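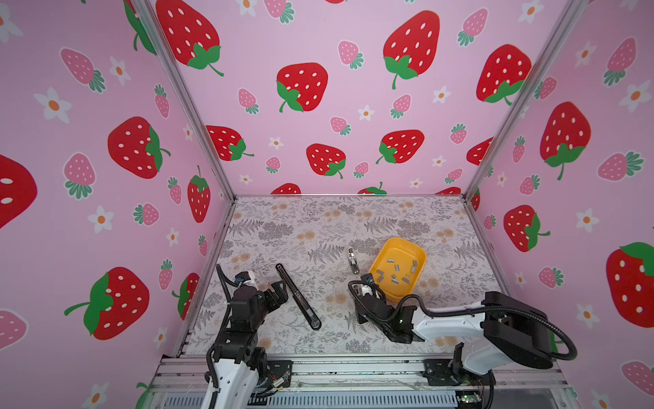
Una lectora de la página preguntaba si se puede montar una obra de teatro en un instituto sin presupuesto para alquilar sala. Sí, se puede, y en Carwood lo hicimos en el gimnasio. Estos son los pasos que seguimos.

1. Elegir el texto

Busca una obra de menos de una hora. Antes de repartir papeles, escribe a quien gestione los derechos y pide el permiso por escrito. Nosotros adaptamos «Marikar», un texto propio del taller, y nos ahorramos ese trámite.

2. Reservar el espacio

Pide el gimnasio también para el ensayo general. Mide el fondo y el ancho, y marca el escenario en el suelo con cinta de carrocero. Deja libres las salidas de emergencia.

3. Hacer las cuentas

Gastamos 2.132 euros de un máximo de 3.000. De esa cantidad, 600 fueron para el alquiler de focos en Prakik y otros 600 para telas y vestuario. El resto se fue en madera, pintura y programas de mano.

4. Ensayar

Lectura en mesa las dos primeras semanas. Después, movimiento por escenas, sin texto en la mano. Los pases completos empiezan cuando falta un mes.

5. El día de la función

Abre puertas a las 18:30 para empezar a las 19:00. Una persona se queda en la mesa de luces y otra lleva el guion anotado entre bastidores. Los focos se devuelven a la mañana siguiente.

La hoja de ensayos que usamos se puede pedir en la secretaría del taller Diditz.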